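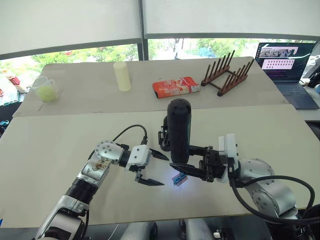 Bench 2, near table with the small blue piece; measuring cup, yellow cup and snack packet on the far table.

Wednesday, May 8, 2019

Table layout, Rimell benches. Both tops are the pale beige ones from Budel. Near table stays clear apart from the piece in use. Everything else goes in a row on the far table, left to right:

clear measuring cup with handle, tennis ball inside
pale yellow cup, upright
snack packet, orange and white, on its side
remaining items to the right of the packet

The ball lives in the measuring cup because it rolls off anything else. Leave it there between sessions. The packet is to lie flat - standing up it falls over whenever someone leans on the table.

Far table measured at 1455 mm long with the Bidonum tape. The stock sheet says something else; sheet to be corrected. Gap between the tables should be 60 mm. Found it at 8 mm on arrival, reset, floor marked with tape at all four feet.

Light: small blue parts are easy to lose on the far table in the afternoon with the blinds up. Blinds down after lunch for now. Overhead reading at the middle of the near table was 655 lux, blinds down, taken with the Samonte meter. No reading yet for the far table.

Wiping: damp cloth only, then dry. The spray left a film on the near top last month and the tape would not stick to it.

To do:
correct stock sheet
lux reading, far table, same meter
second measuring cup - the handle on the spare is cracked, order in June with the rest
ask whether the row can be moved 60 mm back from the front edge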